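Threads > Hardware > Grippers

Jistness hand grippers, long review in short posts
4 May 2018, by Selvanayagam

1/ I have now used the Jistness pair kit since January, so it is time to write what I think. One gripper for each hand, you squeeze, the jaws close, and the motion is kept for teaching a robot later. Today the task is jewelry.

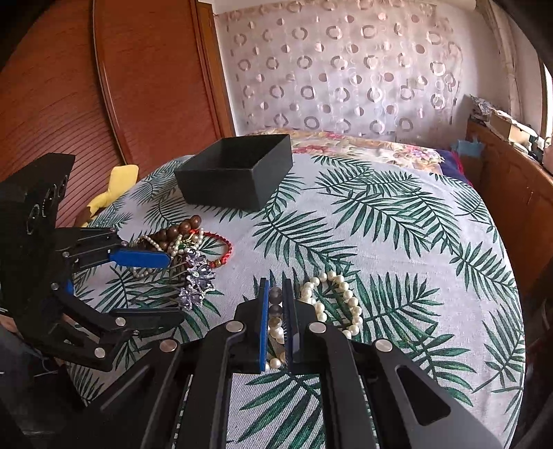

Nulstead asks whether the kit is worth the money if you have only one arm to teach, because the shop at Jiltby told them the grippers are not sold one by one.

2/ To Nulstead: the shop is right, it is only the pair. With one arm I would wait. The second gripper is good for holding a box still, but you pay a lot for this.

3/ Pearls are my hard test. A round bead wants to run away when you press it. The fine ridges inside the pads help more than I expected. If I take two beads of the strand together and close slowly, it mostly stays.

4/ What does not go well: a flat bracelet on cloth. The jaws push the cloth first and you get a fold in your grip. I learned to come in more upright and to stop a little above the table.

5/ The pads. One finger has a blue face and the other is black, and after some days my eye uses the blue to know which side is which. I did not read this in the manual, maybe it is only my habit.

6/ Hair ornaments with metal prongs are the worst. They catch in everything. I always leave them for the end – then I have the most space and the least patience.

7/ Weight. For the first hour it is fine. After 2 hours my wrist complains, the left more than the right. I would like a strap, and I wrote this to the shop. They answered politely and said nothing.

8/ Numbers, for people who like them: 387 recordings kept, 75 thrown away. Most of the bad ones are my mistake, I moved too fast near the box. The seller says the joints are good for 4000 closings and I can not confirm that yet.

9/ Setup was easy. The printed guide has small letters and two pages in the wrong order, but the pictures are enough.

10/ Would I buy again? Yes for small objects, if you have two arms to teach. For big or heavy things I have no opinion – I did not try. Next I will do buttons and coins.

Previous Next Newest Search Log in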